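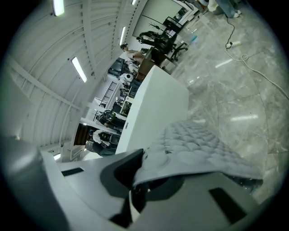

Which way is up? Software for sorting out hand-held gripper recordings

Final project report, 8/8/22

When I picked this project off the list in February I thought I'd be writing clever control code for an arm. I ended up spending most of my time on a much humbler question, and I'm glad I did, because it got me into every corner of the pipeline. The question was this: when somebody picks up the hand-held gripper and does a task with it, how does the software know which bits of the recording are worth learning from, and which way the gripper was pointing at the time?

The lab's recordings come in as one long video per session, plus the motion sensor data from the same unit. The tracking software (we call our version Zallance, it's a wrapper around the usual visual-inertial stuff) takes both and gives you back a path: where the camera was and how it was turned, for every image. A second program, Gounder, chops that path into separate attempts at the task and hands them to the training code. My job was the gap between the two. Up to now that gap had been filled by a student with a spreadsheet, scrubbing through video and typing in start and stop times. I did a week of that at the start so I'd know what I was replacing, and I can report that it's dreadful!

What goes wrong

The lens on the gripper is a very wide fisheye. That's great for tracking, as you nearly always have something in view with a bit of texture, but it also means the camera sees the whole building. Ceiling lights, people's feet, chairs across the room, stairs, the lot. If the gripper gets tipped over or carried off to one side, the view can be half ceiling and half floor, and the ceiling panels all look alike. Our floor is polished as well, so it has soft copies of the lights in it, and the tracker is quite happy to pick out a reflection and treat it as a real point. The reflection then slides along as you move and the path bends with it.

The other problem is the edges of an attempt. People pick the gripper up, get comfortable, do the task, then swing it back down. The swing is fast and smooth and to the segmenting code it looks a lot like a confident reach. Early on I trained a small policy on unfiltered data just to see, and in the simulator it finished every task by flinging its wrist sideways. Funny the first time.

What I built

The tool is called Trarkcombe (named after the street I live on, sorry). It reads the path from Zallance and the video, and gives every image a score between zero and one for how likely it is to be part of real work. There are three pieces to it.

The first is a gravity check. The motion sensor tells you which way is down, so I work out the angle between the camera's forward direction and the floor, and mark anything outside the range we'd expect for the task. It's about a page of code and it caught more than the rest put together. I should have started there and I didn't – I started with a neural network, like everybody does.

The second is a mask. The gripper's own body takes up a chunk of every image and it doesn't move relative to the lens, so any points found on it tell the tracker it's standing still. There was already a mask, but it was a plain rectangle, and in a fisheye image the body has a curved outline. I redrew it as a curve. I also added a moving part of the mask for whatever is sitting near the fingers, because anything soft that flops about close to the lens gets a lot of tracking points and they're all rubbish.

The third is the small classifier, which looks at short windows of 17 images and decides whether the hand is working, travelling or resting. I labelled 200 windows by hand for it, then added 8 more when I found it had never seen a left-handed session, so 208 in the end. That isn't many. It does fine for working against resting and it's still shaky on travelling.

How it did

I held back a set of sessions that neither I nor the classifier had touched. The cut points from Trarkcombe landed within 2 seconds of the hand-typed ones nearly all the time, and where they didn't I went back to the video and about half the time I agreed with the software. The curved mask helped the tracker most in sessions with a lot of bare floor. The bent paths haven't gone away completely, but they're rarer and they get a low score now, so Gounder drops them.

Not everything worked. I tried to reject reflections by looking for points that moved in mirror image to the ceiling lights, and spent far too long on it. It works on a still floor with nobody about. As soon as someone walks past it throws out half the good points. It's in the repository, switched off by default.

Practical notes for whoever has it next

Cevmont (the shared lab machine) still has the old mask file in its config folder, and if you run Zallance from there it'll use that one without telling you. Pass the path in by hand. The classifier wants images at the original size, before undistorting. And run the gravity check on its own first – it takes up to 17 minutes on a full session but it'll tell you if the sensor clock has slipped, and there's no point running anything else until that's fixed.

If I had another term I'd put the scores to use while recording, with a beep when the view has gone somewhere useless. The check is light enough to run live, I just never got round to wiring it up.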